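# Filarer F2 Hand-Held Gripper: Finger Pads, Service Notice and Replacement Kit

Applies to the Filarer F2 two-finger hand tool sold by Wusuvden. Revised 1/8/24. Read before ordering pads or returning a tool for warranty service.

## Fault

The gripping pad separates from the finger block or breaks down along its edges. Left in service, a damaged pad reduces contact area and can shed fragments into the work. Tools with a torn flap on either pad must be taken out of use.

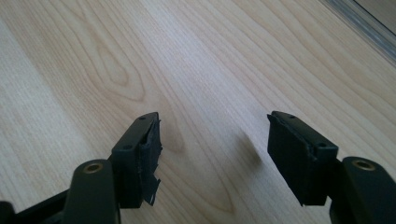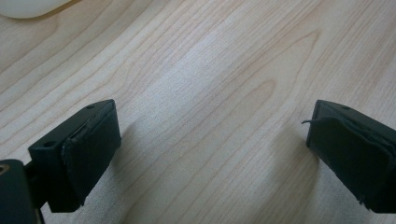
The first picture shows advanced damage, with the left pad torn and peeling near its lower end. In the second, check the upper edge of the left pad, which lifts a little from the housing, and the loose strand at the right pad.

Yusri Ginting wrote to ask whether a lifted edge could be glued back down, as the pads on his tool still held parts without slipping. He added that the parts he handles are light and that he would accept a shorter pad life.

Regluing is not approved. Adhesive that reaches the pad face changes the grip, and a repaired edge can release under side load with no change in how the trigger feels. Replace both pads together, even if only one is damaged.

## Cause

Pads from lot 387 were bonded before the primer had fully cured. Plastbridge, which molds the pads, confirmed this in July after examining 62 returned sets. Edge wear from contact with hard surfaces also occurs on pads from other lots and is treated as normal wear.

## Inspection

1. Lock the trigger with the fingers open.
2. Look along the top and bottom edges of each pad for lifting, tears, or missing material.
3. Press the pad corners with a thumb. Any movement against the block is a reject.
4. Check that the finger block screws are tight.

Do not pull at a loose strand to test the pad. Trim it flush, then repeat step 3.

## Replacement kit

| Item | Detail |
|---|---|
| Kit number | F2-109 |
| Contents | Two bonded finger blocks with pads, mounting screws |
| Fits | Filarer F2, all versions |
| Shelf life | 98 weeks, sealed |

Pads are supplied already bonded to new blocks — loose pads are no longer sold. The linkage arms and bushings are reused. Cycle the trigger through full travel after fitting and confirm that the pad faces meet evenly.

## Warranty

Kits for lot 387 are free of charge. Send the lot number and one view of each pad to Hammad Usmani at the Wusuvden service desk. Worn pads from other lots are billed at the list price. Return the old blocks in the kit packaging; do not strip the pads from them first.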